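Search this site Enter keywords Go

Can a robot tidy the shop counter yet? Not quite, says Trutstead trial

Jul 13, 2025

Shopkeepers hoping to hand over the evening tidy-up to a machine will have to wait a bit longer. That's the word from Trutstead, where Plino and its partner Juntunen have been trying out two-armed robots on the dull jobs -- putting small stock back in its place, clearing a table, sorting what goes where.

The job sounds easy. Boxes, tubes, snack packets, the odd toy, all on one table. But shiny wrappers slide about and soft cloths ruck up, and a toothpaste tube doesn't hold its shape when you squeeze it. A shop assistant does it without looking. The machine has to work out every grip.

Plino says its robots have now done 2000 practice pick-ups, mostly bathroom and snack items. Slow going still. A basket of 19 mixed items took longer than a person would need to do the whole shelf, and the firm isn't giving out a time for it. Dropped items get logged and tried again.

Tumov, which runs 2 shops in the town, has been following the work and might take a machine on the shop floor in September, after closing only. No customers about. Staff have been told no jobs will go -- the idea is to save them the fiddly bits at the end of a late shift.

Home use is further off. Kitchens are worse than shops, Plino reckons, becuase nothing is ever in the same place twice. 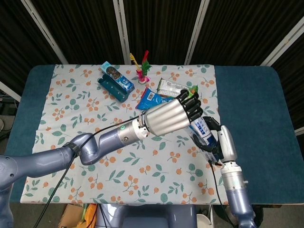
Issue 19, page 2

Toothpaste is one of the set tasks, tube in one hand and the box kept close by on the table. Having four fingers on a hand helps with odd shapes, but getting both arms to work near each other without a clash is the hard part, the firm says. Light, feathery things are also a pain to grip.

Juntunen is to put out its own results later in the year. Prices not given -- Plino would only say its too early to talk about them.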